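Print this message | E-mail this message to a friend

Subject: Re: Zukby gripper add-on for the simulator, worth paying for?
From: Anisa Rahman

Petridis wrote:

> We have a student license of the Zukby package until the end of July
> and then we have to pay or drop it. The quote I got is 666 for one
> seat, or 383 if we leave out the object library. Has anybody on the
> list used it for anything fragile? Their demos are all boxes and cans.
> I don't want to buy it and find out that round things shoot out of
> the fingers like they did in the old Ludik plugin. Also, does it need
> a big graphics card? Ours are nothing special.

I've been using the full package for two months, so I can answer most of this.

Round things are fine once you change the contact settings. With the defaults I had the same trouble you had with Ludik. The object creeps up between the fingers and then pops out. The setting you want is the one called contact softness, under the finger properties and not under the object. I left everything else alone. After that I ran 800 grasps overnight on the egg from the kitchen set, with the start position shifted a little each time, and went through the log the next morning. The failures that were left were nearly all ones where the gripper came in too low and the palm hit the counter first. I would call that my planner's fault.

Force limits work, but the manual is wrong about the units. It says newtons per finger and the value is the total for both. I wrote to their support and they agreed, and said it would be fixed in the next manual.

What I don't like is the rendering. The gripper and the small objects look good enough. The rooms look cheap. Where two surfaces run through each other you get a jagged edge like a staircase, and the marble texture is bad for this. If you only care about contact you can ignore it. If you plan to train anything on the camera view I would swap the counters for plain ones, or bring in your own room. Importing a room took me an afternoon – the scale comes in wrong and you have to set it by hand.

On the graphics card, mine is four years old and it runs with one camera. With two cameras it slows down enough that I turn the second one off.

As for the price, I would pay for the object library only if you need the food items. The tools and containers are close to what you can get free elsewhere, and the Stokisau set covers most of the same ground for 99. The egg and the fruit are better in the Zukby one because the mass is set properly. In the Stokisau set everything I opened had the same weight, and I had to go in and fix each one.

One more thing to ask before you sign. The seat is tied to one machine, and moving it means an e-mail to them and a wait. They took three days with mine. If your students share machines, get that sorted out in writing first.

I can send you my finger settings file. It's short and it should load in the student version too, though I haven't tried it there. Write to me off the list and tell me which gripper model you have, as the wide one uses different names for the same settings.

Anisa

Last updated: July 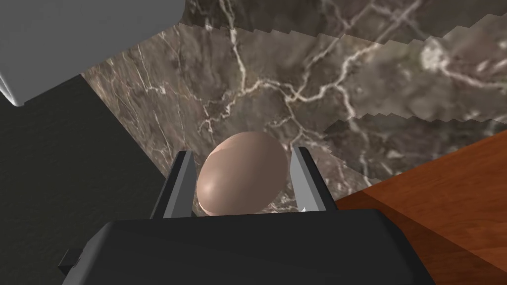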